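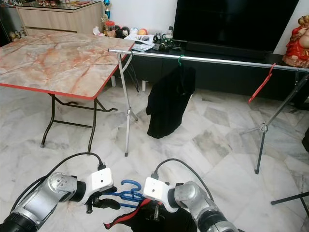 Jerau Workshop – Home Automation Group

Two-arm laundry build moves on to hangers

Reading time: 2 minutes

February 5, 2024

The group's two-arm build has started work on hanging clothes, its first task that needs both grippers for most of the cycle. Members are running it at home, on a tiled living room floor with a metal drying rack next to a folding table. The job is to take a plastic hanger in one gripper, work a garment onto it with the other, and set the hook over the bar.

Both arms carry the same white gripper housing with black fingers. The cable leaves the top of each housing and loops back along the arm. An earlier layout ran the cable under the wrist, where it snagged on sleeves. The loop adds some drag when the wrist turns fully over, and the motion limits have been tightened to allow for it.

Control runs on Pullia, the group's own motion software, now on its second major version. Each arm has a separate controller, and the two share a clock over a wired link. The control loop runs at 1000 Hz. Position commands are sent at 50 Hz and smoothed between updates. Gripper force is set per object – a thin plastic hanger bends if it is held at the setting used for cloth.

Dark T-shirts remain the hardest garments. The neck opening is difficult to pick out against black fabric, and the software often settles on a fold instead. Contrast trim at the edge of a garment helps. A change to the exposure settings is being tested, and the results will decide whether a second light is added.

The rack has caused problems of its own. A long bar on light stands moves when a hook is set down hard, so the last part of the approach has been slowed. Hangers already on the bar can tilt or slide, and the planner now checks the free length of bar before each placement. It does not yet move a hanger that is in the way.

The wrist brackets were cut by Erkus from drawings supplied by the group. A stiffer version is on order – the current ones flex slightly at full reach. The parts budget for the build stands at $2000, and the new brackets will come out of that.

The next stage is a run of 6 garments in sequence with no manual reset. Drawings and the Pullia configuration files will be posted to the members' area once the new brackets are fitted. An open bench session at the Jerau workshop is planned for July.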